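Lab Safety Handout 5: The elbow fault at Fonholm
Notes: Mekdes Wubshet, December 2024

The Fonholm report says the left arm "lost position" at step 1727 of a 3000-step run and blames the gripper. I doubt it. Dagim Asfaw replayed the log and found the elbow reporting torque well before the wrist did. Nothing in the report explains that.

Look at the simulated layout before accepting anyone's story. Both elbows reach the table edge, and the collision model used in the run ended at the tabletop. A wrist check tells you nothing about an elbow out there.

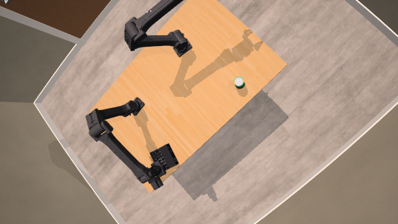
What to question

1. "The planner found no contact." Contact with what? Ask for the list of checked links.
2. "It passed 1000 times in simulation." Same start pose every time, according to Kamlesh Chauhan.
3. "The stop worked." The log has a stop request and no stop time.

Bring your own fault tree to section.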